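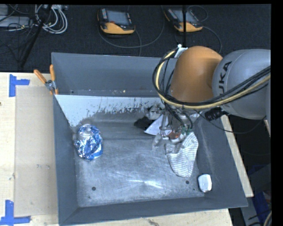

Odds and ends in the gray metal bin, striped sock included.

Odds & Ends Swap: Your Questions

What is the swap?
A place for all the little stuff that is too good to throw out and too small to sell! Socks, pouches, packets, caps, bits of cloth, one lonely mitten. You drop off what you don't need and take home what you do. We started in November with a single shelf, and we have now passed on 2,000 items, which still makes me grin.

Do I have to bring something to take something?
No. Come and look, and bring something another time if you can.

Do you really take single socks?
Yes, please! White, gray, striped, fuzzy, all of them. People use them for dusting, for puppets, for covering golf clubs (that one was new to me). Wash them first and leave them flat, so they don't end up balled inside each other.

What about foil packages?
Sealed and in date, fine. Crumpled is no problem as long as there isn't a hole in it. Empty foil goes to the craft table, and the blue and silver ones go fast, especially before the holidays.

Why a metal bin and not a cardboard box?
We went through so many boxes. Metal wipes clean in a minute and doesn't sag, and I don't mind a few scratches. Look in the corners before you decide there's nothing for you, small things love to hide there.

Can I leave a full bag?
One grocery bag per visit. If you're clearing out a whole house, write to us first and we'll find a time.

What can't you take?
Medicine, batteries, open food, anything sharp, and underwear (new in the packet is OK).

I dropped something in by mistake. Can I get it back?
Often, yes. Write quickly and tell us the color and size. Keys and cards are set aside in the drawer at the Barroso desk.

Is there a limit on what I can take?
Five small things a visit, though if you're a teacher collecting for a class, just say so and we'll happily stretch it.

Who do I ask about anything else?
Araceli Aranda, at the Barroso desk. She loves a strange question.

Page updated 22/02/2021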